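**Ticket: outpatient claim rejected at pharmacy counter, Skernari scheme members**
Opened 2021-11-22 by Ruaridh Tosh, claims desk, Clano

Members on the staff health scheme are being turned down for outpatient medicines at the Farah clinic pharmacy. The till shows "member not eligible – code 37". The same members can see a doctor and have blood tests on the same card without trouble. Farah has sent us 12 rejected claims so far, all for repeat prescriptions.

## Checks made

- Membership is active for all 12. Contributions are up to date.
- The yearly outpatient limit is 1000 and none of them has reached it.
- Cards re-read at the counter, same result.
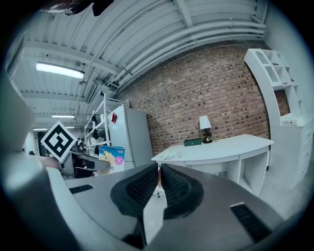
- Asked Farah to key one claim by hand. Rejected again with the same code, so the card reader is ruled out.
- Compared a rejected member with one whose claim went through. The rejected one joined before May, when the scheme moved to Ganonance. The other joined after.

Ganonance support confirmed that older members were carried over with the consultation and test benefits but with the medicines benefit left blank. A blank is treated as "no cover". They can fill it in from our list, but only in batches of 20.

Sent the first batch. Farah retried two of the claims and both were accepted. Dental claims are not affected – they go through a separate table. 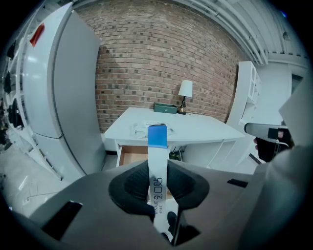
## Still to do

1. Send the remaining older members to Ganonance in batches.
2. Farah to resubmit the other ten claims. No new prescription needed if the old one is still in date.
3. Members who paid at the counter should send us the receipt and the refund form. Skernari's HR office has the form.
4. Ask Ganonance to change the wording of code 37, as it makes people think they have been removed from the scheme.

Status: open, waiting on Ganonance for item 1.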